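# Prullberg Robotics Club: The Disassembly Stream

The club's winter brief was short. Take one retired desktop computer, get an arm to pull parts out of it, and put each part in its proper spot on the printed plate beside it. Femi Ojo wrote the brief in July, in a good mood, and has been reminded of it since.

We named the project Flurkus, after losing a vote to ourselves. The plate is on its 8th version. Version one was beautiful and fitted nothing made by human hands. Dhillon printed the rest at cost and has stopped asking what they're for.

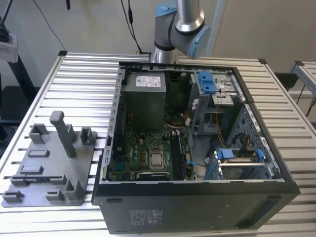

Tower on its side, panel off, plate to the left. A tidy bench by club standards, and the standards were set by people who keep solder in their pockets.

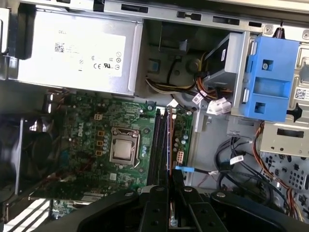

The view from the wrist, with the fingers over the memory slots. Dell put its name on the power supply and again on the motherboard, in case of arguments. 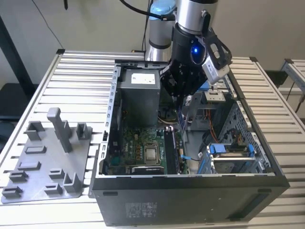 Gripper down in the case, blue ring light glowing. The second-years wrote the approach path and would like it known that they also wrote the comments.
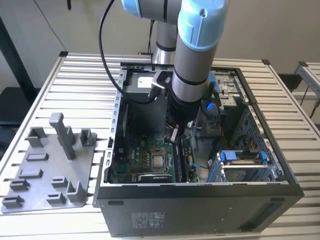 Same job from the bench side, with the processor bare in its socket and the tall post standing over the plate like a disappointed lighthouse.

**Do I need to know how to program before I join?**

Most of our members didn't. New people start on the Gunico simulator, where you can drive an arm through a wall as often as you like and the wall never complains. After that you pair up with someone who has bench time, and you learn by watching their code fail and then watching your own do it. If you can use a spreadsheet without swearing you're ahead of half the committee.

## Odds and ends

- The log stands at 529 attempts, of which 316 are marked "good". The definition of "good" was revised twice along the way.
- The parts budget is $2000 for the year. Please stop putting biscuits through it.
- Labelled screws go in the labelled tray. The other tray is for screws we've given up on.

Page updated 30 Aug 2023. Corrections to Femi, who'll get to them after the marking.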